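Our office rents three furnished flats to visiting staff, and between two guests somebody must tidy them. In February we took the trial of the Plostix housekeeping service. They send a humanoid robot with two arms, and one technician, Yasir Sial, who was polite and took his shoes off at the door. I write this review for other small landlords who are thinking about it.

**What we paid.** The trial was $604 for 11 visits. Travel is included if you are inside the Carkenlow area.

**What it does.** You choose tasks from a list. We asked for clearing things left on the bed, small rubbish and laundry into the basket. Making the bed is not offered yet, so we kept the mattresses bare for these visits.
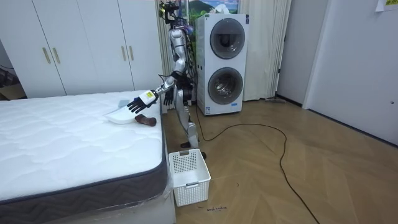
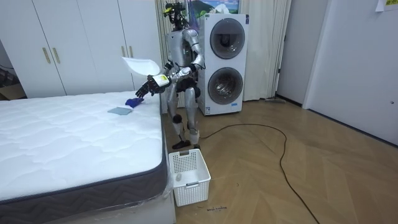
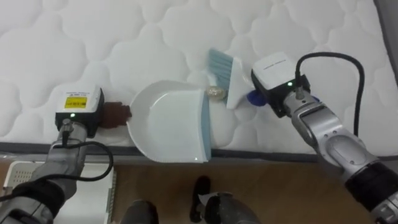

*Clearing the bed. The dustpan and brush are in the last photo.*

**What I liked.** The dustpan work is the best part. I expected the brush to be pushed too hard on the quilting, but in our flats I found no pulled stitches afterwards. Cloths were also fine on most visits. My colleague Ankica Kadrić inspected the rooms after each visit and gave the service eight out of ten for care.

**What I liked less.** It is slow. One bed with a few items took up to 9 minutes, and I can do the same in one. Flat dishes are difficult for the fingers, and twice Yasir had to step in and begin the task again. You also need free floor at the foot of the bed — in our smallest flat we moved a chair and a side table into the hallway every time. The booking page shows prices without GST, and I found this a bit unfair.

**Support.** I wrote to them about the tax and Gholamreza Bakhtiari answered the same afternoon. He corrected our invoice, but the page is still the same.

We will not renew for now. If they add bed making and the price stays near this one, I would gladly try again, at least for the two larger flats.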